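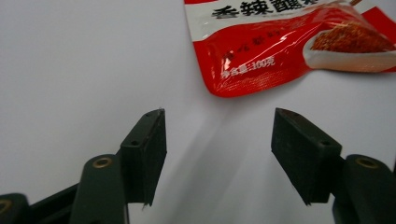 Arkura hand-held gripper, fingers open, with a 100 g chili seasoning packet.

Arkura Hand-Held Gripper Kit – Vernport Workshop Store

Two padded fingers on linkage arms, with brass-colored ring inserts at the joints. You assemble it yourself. The listing we bought from promised "one relaxed evening." Ours took 4 hours, and that was with a decent bench.

What you get: printed parts, finger pads, a bag of screws and a 20-page manual that skips the step where the arms go on. Handle and camera bracket are extra.

Does it grip? Boxes, yes. Soft packets are another matter – film creases, and what closes nicely on a flat edge may slide off a corner. In our tests it managed 39 picks out of 50 on mixed snack packets. The maker's page says "handles anything," so draw your own conclusions.

The pads fray at the corners. Order a second set now, or glue on your own.

Fits the MacBrayne wrist plate. Zulia plates need the adapter, sold separately, and we have yet to see one that sits straight.

Back in stock in December. Returns accepted on unbuilt kits only.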